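Asunto: Re: [Moya] Mesas, cartones y otras penas

Hola a todas y a todos:

Contesto aquí arriba y luego voy por partes, que el mensaje de anoche traía mucha miga y si lo cito entero no lo lee ni mi madre.

> El 12.4 del boletín decía que para separar piezas pequeñas bastaba
> con una bandeja y buena luz. Pues yo tengo bandeja, tengo luz y sigo
> perdiendo cosas. ¿Qué ponéis vosotros detrás de la mesa? Mi problema
> es que la tengo pegada a la ventana, todo lo que rueda acaba en el
> radiador y además por la tarde me deslumbra. Probé con una sábana
> colgada de la barra de la cortina y un desastre, se mete debajo de
> todo. ¿Alguien usa el panel plegable de Skadinby? Vale 40 euros y me
> duele un poco.

Yo no me gastaría los 40 euros, al menos de momento. El panel de Skadinby lo tuve en las manos en la tienda y está bien hecho, no digo que no, pero las patas ocupan un palmo de mesa y en la mía ese palmo es medio puesto de trabajo. Lo que uso es cartón. Cartón marrón de embalar, sin más, una plancha grande puesta de pie al fondo. La mía salió de la caja de una estantería Plitatlow (la estantería cojea, el cartón estupendo) y lleva ahí desde abril sin que haya tenido que cambiarla.

Ventajas que le veo: es mate y no te devuelve la luz a los ojos, para lo que rueda y si un día se mancha de cola lo tiras y a por otro. Lo de la sábana lo intenté también, y me pasó igual que a ti, ¡acabé cosiendo un botón a la sábana sin querer!

Lo de la sujeción. Hay quien lo pega con cinta a la mesa. A mí la cinta me deja el borde pringoso y luego se llena de pelusa, así que lo apoyo contra la pared y le pongo un listón por detrás, abajo. En tu caso, con la ventana, igual te conviene doblar los dos laterales hacia ti, como un tríptico de los del colegio. Marca el doblez antes con el canto de una cuchara y hazlo despacio, que si lo fuerzas se arruga por donde le da la gana.

> También quería preguntar por las bandejas. Las que recomendaban de
> Zedell son muy hondas y no veo lo que hay en el fondo, sobre todo
> los corchetes. ¿Usáis algo más plano? ¿Color?

Plana, plana, sin dudarlo. Las hondas de Zedell las tengo para los ovillos y ahí cumplen, pero para los corchetes, las cuentas y demás menudencia quiero un reborde bajito, lo justo para que no se escapen, y las esquinas redondeadas, que en las de ángulo recto se te queda la cuenta clavada en el rincón y no hay uña que la saque.

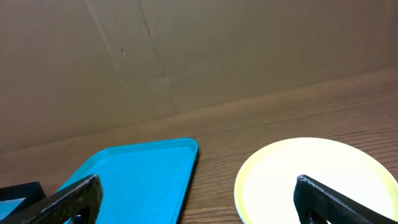

Del color se habló aquí hace tiempo y hubo quien defendió el blanco a muerte. Yo soy de azul turquesa, cuanto más chillón mejor. Las cuentas de nácar en una bandeja blanca desaparecen, y las de madera en una mesa de madera ya ni te cuento. Sobre turquesa se ve todo menos el turquesa, claro, y de ese compro poco.

Otra cosa que preguntabas de pasada, lo de contar. No cuento a mano desde que en el inventario de Moya me salieron 3.606 cuentas la primera vez y otra cifra distinta la segunda. Ahora peso un montoncito de 31, apunto el peso en la tapa del bote y lo demás es dividir. Para lo que hacemos sobra. Eso sí, hay que pesar cada color por separado, que las verdes del último lote vienen más gordas (me quedan casi 372, por si alguien quiere unas pocas para probar, las mando en un sobre).

Y una cosa sobre la mesa misma: si es de las que tienen la veta marcada, no la cubras entera con tela. Yo lo hacía y cada vez que tiraba de la bandeja se venía la tela detrás con todo encima. Ahora la bandeja va directa sobre la mesa, la arrimo a la izquierda, y el lado derecho lo dejo para lo que esté montando en ese momento. Si eres zurda o zurdo, al revés, supongo, no he probado.

> Por último, ¿la quedada sigue siendo a las seis?

A las seis y media, que lo cambiaron. Y traed cada cual su bandeja, que la otra vez acabamos repartiendo tapas de fiambrera. Si alguien tiene cartón grande en casa y puede traerlo doblado en el coche se agradece, yo solo puedo llevar una plancha en el autobús y ya me miran raro.

Ah, y sobre el pegamento que preguntaba otro compañero en el hilo anterior: ni idea, yo sigo con el de siempre y se me seca el tapón cada dos semanas. Si encontráis uno que no, escribid a la lista y no solo en privado, porfa, que nos interesa a más gente.

Un abrazo y hasta las seis y media.

--
Lista de correo Moya, abalorios y costura menuda
Para darse de baja, responder con la palabra BAJA en el asunto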